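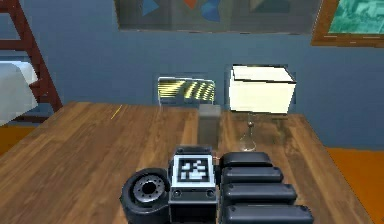 A tabletop with a plank-style wood grain, in a computer rendering.

Put the School Play Back in the Schedule

The Barasa school district will decide this spring whether its high school theater program should continue to receive a share of the general activities budget or be moved to what the proposal calls a self-supporting model. Under that model, each production would have to recover its costs through ticket sales, program advertising and participation fees. The district should reject the change. It should also take the opportunity to correct a mistake made several years ago, when the spring play was dropped and the fall musical was left to stand alone.

The case for the proposal deserves a fair hearing. Musicals are expensive. Performance rights, orchestra parts, costume rental and sound equipment all cost more than they once did, and the district has many other claims on its money. The high school auditorium seats 665 people, and last October's musical filled it on closing night. Supporters of the proposal reason that a program able to sell that many seats can pay its own way.

A full house on closing night is a poor basis for a budget. The opening performance of the same production drew roughly 300 people, and the matinee fewer. A director who must cover every dollar at the door will choose titles accordingly. Families will buy tickets for a show whose songs they already know. They are less likely to do so for a courtroom drama, a translated comedy or a new one-act written by a student, and those works will disappear from consideration before anyone has read them. The self-supporting model does not forbid serious drama, but it makes serious drama the one choice a prudent director cannot defend.

The proposed participation fee raises a separate concern. It is set at $100 per student per production, with a waiver available on written request. Waivers of this kind are well meant, and many families who qualify for them never apply. A student who is uncertain about auditioning, who has never stood on a stage and does not expect to be chosen, has little reason to begin by asking for a form. The students most easily discouraged are the ones a school program is best placed to reach.

Wanda Boateng, who directed plays at the high school for many years before her retirement, put the matter to the school board in plain terms at its last public session. "The musical teaches students to do a large thing together," she said. "The play teaches them to listen to one other person. I would not want to choose between them." The district did choose between them, and the results can be seen in the audition lists. Students who do not sing or dance now have one route into the theater, which is to work backstage. That is honorable work and many of them do it well. It should not be the only door open to them.

Restoring the spring play would not require a large sum. A drama with a cast of 7, a single set and modern dress can be mounted for a small fraction of the cost of a musical. It needs no orchestra. Rehearsals can be held in a classroom until the final two weeks. The Rokelia Players, whose productions at the former Balham Street chapel have been a fixture of the town's winters, have offered the use of their stock of flats and furniture without charge. The district has not yet replied to that offer, and it should do so before the budget is settled.

Victor Langat, a member of the school board and the principal author of the proposal, has argued that outside sponsorship could fill any gap. He points to Vetel, the regional hardware supplier, which has paid for the printing of programs in recent seasons. Such support is welcome and should be acknowledged. It is also given one year at a time. A business may reduce its giving for reasons that have nothing to do with the quality of a school's work, and a rights agreement must be signed months before the first ticket is sold. Sponsorship is suited to improving a season that is already secure. It cannot be the means by which the season is secured.

There remains the broader question of what a public school stage is for. No one asks the chemistry laboratory to recover the price of its glassware, and the library does not charge at the desk. Theater is treated differently in part because it has an audience, and an audience can be asked to pay. Yet the performance is the last and shortest part of the work. Most of the instruction takes place between 3:00 and 5:30 in the afternoon, in a room with no one watching, as students learn to read a difficult text aloud, to arrive prepared and to accept correction in front of their peers.

Modest ticket prices are reasonable, and nothing in this argument should be read as a call to abolish them. Receipts should be returned to the program and published each year so that residents can see how the money is used. The board should keep theater within the general activities budget, withdraw the participation fee and restore a spring play beginning with the next school year. Written comments may be submitted to the district office until the close of the hearing period, and residents who have attended these productions, or who once appeared in them, are urged to send one.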